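Speaker notes: Visitación Llorente, "Seven weeks with the Suvel hand-held kit"
June users' evening, upstairs room. Slot is 25 minutes plus questions. Water on the lectern please!

OPENING (slowly, let people sit down)

Hello everybody, and thank you for coming out. Thank you as well to Ilham Benjelloun for putting the evening together and for answering all my emails, including the ones I sent twice. I was asked to give a review, so I'm going to try to be fair, and I'm going to try to be the sort of person I wanted to hear from back when we were deciding whether to buy.

Quick show of hands: who has used a hand-held gripper for recording demonstrations? Who has used one for a whole day? (Wait. There is usually a laugh on the second one, because your wrists remember.)

For anybody new to it, you hold the gripper in your own hand, you do the job, and the recording goes off to train an arm to do the same job later. Suvel sells that as a kit: grippers, the square marker tags, the head camera, charging base, and the software that stitches it all together. We looked at the Rangel kit too, and I'll come back to that near the end.

SLIDE 2: What we wanted it for

Our work is household chores. Small things, on ordinary surfaces, done by people who have never touched a robot. So the kit had to be something I could hand to a person at nine in the morning and have them recording by ten. We ran it for 7 weeks and kept 830 recordings out of 1,176, and I'll be honest with you that I had hoped for more.

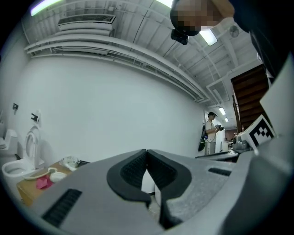
Setup is the part of the review I feel warmest about. The box comes with one folded sheet of instructions, and Vignesh Pisharody and I got through it before our coffee was cold, which I can't say of any other equipment I've bought. Calibration is a matter of walking around slowly while the software finds its bearings, and then you're away. The one thing to watch is your background. Look at how much of the view is taken up by bare white wall, and then think about what tracking software has to hold on to when you turn toward a wall like that. Our advice now is to put up a few posters or turn the table, and do it before the first recording. (Pause. People like to write this down.)

If somebody asks about the lights: overhead fluorescents gave us no trouble. Direct afternoon sun did.

SLIDE 3: The fingertips

I could talk about fingertips all night, so Awuor Laizer has kindly offered to wave at me if I do. The standard pads are soft and they grip beautifully on bowls, cloths and handles. They're a bit too thick for anything flat. A coin on a table is hopeless, and a single sheet of paper takes patience. Suvel has a thinner pair you can order separately, and I'd order them with the kit and save yourself the second shipping charge.

Changing a pad takes a small screwdriver and a steady hand. Please do it over a tray. I have spent more of my life than I'd like crawling after those screws.

SLIDE 4: People

New users squeeze too hard. Every one of them, me included. They also rush, because it feels like a test. What worked for us was ten minutes of play with nothing being recorded, picking up whatever was lying nearby, and chatting while they did it. After that their hands slowed down by themselves.
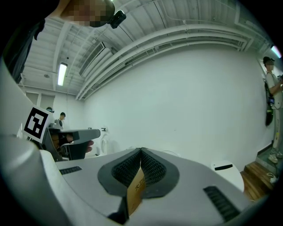 And then give them breaks! The grip is comfortable for half an hour and then your forearm starts to complain. We settled on twenty minutes on and ten off, and swapped hands when we could. Raíssa Barros, who has smaller hands than mine, found the trigger a long reach, and I wish there were a second size. I've written to Suvel about it and had a friendly reply with no date in it.

SLIDE 5: What went wrong

Of the recordings we threw out, 284 were lost tracking. The rest were a mix: a thumb over a camera, a full memory card, one long session where I had forgotten to press start. (Own up to this cheerfully.)

SLIDE 6: Suvel or Rangel?

The Rangel kit is lighter and the trigger is nicer. Its software needed an expert beside it all day, and we don't have one to spare. If you do, try both. The dealer in Fusidthorpe lends demo units for a week, and the group at Skornemness has offered to let people visit and try theirs.

We would buy the Suvel again, with the thin pads and a spare battery.

QUESTIONS
Likely ones: battery life (a morning, not a day), cleaning the pads (damp cloth, no alcohol), left-handed use (fine). Spare pads are in my blue bag, pass them around and please pass them back.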